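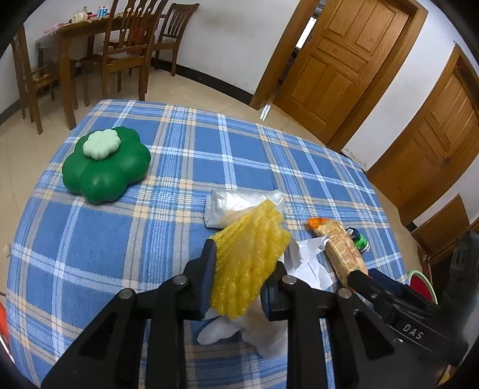 Hudholm Checks is a table of woven check and plaid patterns from household cloth, written down as color sequences so you can search them, sort them or re-weave them. One row per pattern. Tablecloths, dish towels, napkins, a few bedspreads. No garments, no tartans with clan names (other people do that better and argue about it more). A blue plaid tablecloth with bands of light blue, white, gray and cream, and little cream squares where the bands cross, goes in as a ground color, a band list and a note on the crossings. That's most of the idea. Rest of this file is how it's laid out and where it will bite you.

Status

Release 2, dated 22 November 2020. Replaces release 1 completely, please delete the old one, the ids were renumbered and they do not line up.

What's in it

2208 patterns in patterns.csv. Of those, 442 have a full thread count, the others only have band order and relative width (narrow / medium / wide). Sources are mill sample books, shop catalogs and cloth people let us sit down with.

Two files:

patterns.csv, the patterns
sources.csv, where each one came from, joined on source_id

There was going to be a third with yarn suppliers. Not happening, too patchy.

Columns in patterns.csv

pattern_id: text, starts with H. Don't parse it, it means nothing.
source_id: joins to sources.csv.
item: tablecloth, towel, napkin, bedspread, yardage, unknown.
ground: main color. The one with the most area, not the one you notice first.
warp_seq: colors in order across the width, one repeat, separated by slashes.
weft_seq: same thing, down the length. If it says SAME the check is balanced.
mirror: yes / no. Yes means the sequence runs out and back from the pivot band, and only half is written down. Read the note below before you use this.
crossing: plain, blended or solid. Solid is where two bands of one color meet and you get a clean square.
counted: yes / no. Yes means there are thread numbers after each color.
fiber: only filled in if there was a label or a mill record. We don't guess by feel anymore.
notes: free text, mixed quality.

About mirror

Most frequent mistake by a mile. If mirror is yes, the pivot band is written once and must NOT be doubled when you unfold the sequence. Release 1 was inconsistant on this and Nisha Khurana went back over every mirrored row in April. Should be right now. If you unfold one and the middle band looks fat, check your code first, then write to us.

Color names

Short fixed list, see the bottom of sources.csv (yes, weird place, it stayed there). Light blue, medium blue and navy are separate. Gray is one color. Cream and white are separate when they sit in the same cloth, otherwise a yellowed white can look an awful lot like cream and whoever entered it had to pick. Treat white vs cream as soft in anything old.

No hex values. Asked for a lot. Sample books fade, catalog printing is all over the place, and a hex value makes it look like somebody measured something.

Who entered what

Santosh Lodhi: the Savard sample books, all of them, including the water damaged one. Most of the thread counts are his.
Hemant Sachdeva: Kocsis catalogs. Band order only, printed pictures are too small to count from.
Trilok Vashisht: the Pulla towels, plus most of the odds and ends listed as "private" in sources.csv.
Nisha Khurana: checking, the mirror fixes, the color list.
Alistair Strachan: spreadsheets into csv, this file, typos in this file.

Known problems

Duplicates. Same check in two colorways is two rows on purpose. Same check in the same colors from two mills is also two rows. The exact repeats within one source should be gone but Kocsis reprinted pages under new names and a few will have slipped through.

Warp and weft swapped. With no selvage on a swatch you can't always tell which way is up. Those have "direction unsure" in notes. Search for that string and drop them if direction matters to you.

Prints. Some catalog checks were likely printed, not woven. Marked "print?" where Hemant had doubts. Left in.

Accents in mill names got mangled on the way out of the old spreadsheet. Fixed in sources.csv, not in notes. On the list.

Blank fiber does not mean cotton. People keep assuming cotton.

Good for / not good for

Fine for looking up a cloth you have half of, for drafting a reproduction, for teaching how sequences make a check. Band counts by item type are ok too.

Not good for dating cloth. Checks get reused for decades. Not good for saying what was popular either, we took the books we could get at and that's the whole sampling plan.

Opening it

Comma separated, UTF-8, header row. Spreadsheet programs like to turn sequences with slashes into dates, so import those columns as text.

Sending patterns

One row per cloth, same columns, leave blank what you dont know. Put the ruler on the cloth if you're measuring, not next to it. Thread counts over a full repeat please, half repeats only if it's mirrored. Send to Nisha, she does the ids.

Reuse

Use it for whatever, name Hudholm Checks and the release number. Savard rows: the band sequences are free to reuse, the scanned pages are not ours and aren't included, so asking us for them won't help.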